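Buying by Mail, and Keeping Accounts of It
Posted March 24, 2020
Filed under: Household

It has been the practice of this blog to review the household's spending habits once each spring. The subject this year is mail order, which now accounts for most of what we buy apart from food.

Our records for the past year show 167 parcels. The largest share came from Rendside, followed by Uchida, with the remainder divided among small sellers. The average order was modest. The delivery charges were not, and I regret that I did not total them sooner.

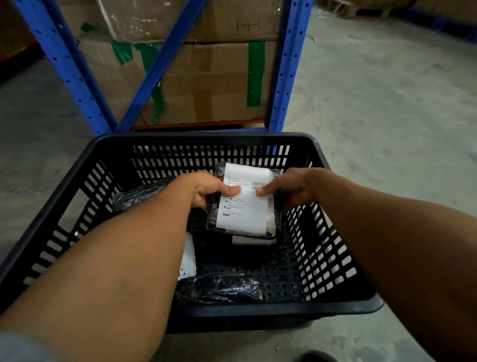
Harriet Oyelaran wrote after last year's review to say that delivery charges should be entered on their own line, never folded into the price of the goods, and that her family stopped placing small orders within a month of doing so. I have adopted her method. An order for lamp bulbs, entered in this way, was found to have cost more to ship than to buy.

The following rules are in effect in this house from today. Orders are held until Friday and placed together. Any item over $200 waits a further seven days. Returns are sent back well before the seller's limit, which at Rendside is 28 days and at Uchida is printed on the receipt.

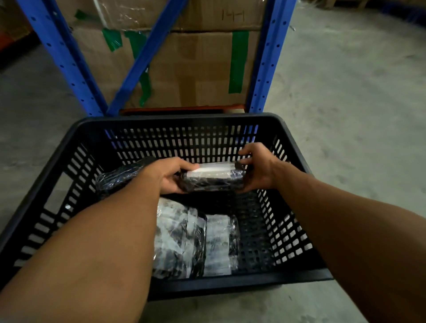
Receipts are to be kept in the blue folder until the return period has passed, and then moved to the box in the hall closet. Warranty papers are kept separately. The Dondbridge kettle failed in June and could not be claimed, as its papers had been filed with the gas bills.

The figures will be reviewed again next spring. Readers who keep similar accounts are invited to submit their own rules in the comments, which remain open.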